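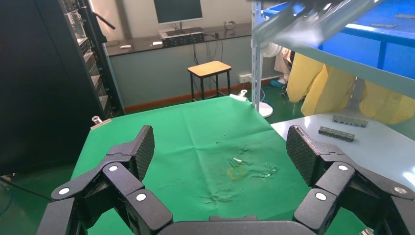 Florencio Echevarría

Miranda Oter has been taking in dry cleaning and alterations from the same storefront for 16 years, and she would like people to stop using hot water.

"Grease you can deal with," she said in July, between customers. "Grease that somebody has already boiled is another matter. They bring it to me on the third try and want it the same afternoon."

Table linens make up most of her summer work. Restaurants send them by the bag, and families bring in one good cloth after a party. Last year she logged 1,031 pieces; the year before it was 1,011. She writes each one in a ledger with the fabric, the stain if the owner knows it, and what has been tried at home.

The last column is the one she reads first. "If it says nothing, I'm happy. If it says bleach, I call them before I start."

Her own method for oil is slow. She blots with a plain white towel, covers the spot with cornstarch, and leaves it for eight hours. Then dish soap, worked in from the back with her fingers, and a cool rinse. She won't use a brush on colored cotton.

"It lifts the dye. You get a pale patch the size of the brush — and they'll say the stain did it."

Oter learned the trade at Skundetti, a hotel laundry that closed before she opened her shop. The pressing there was rough, she said, but the spotting table was good, and she bought it when the place shut down. It stands by the back window, where the light is best until 4 p.m.

She turns down candle wax on velvet. Red wine she'll take, with no promises.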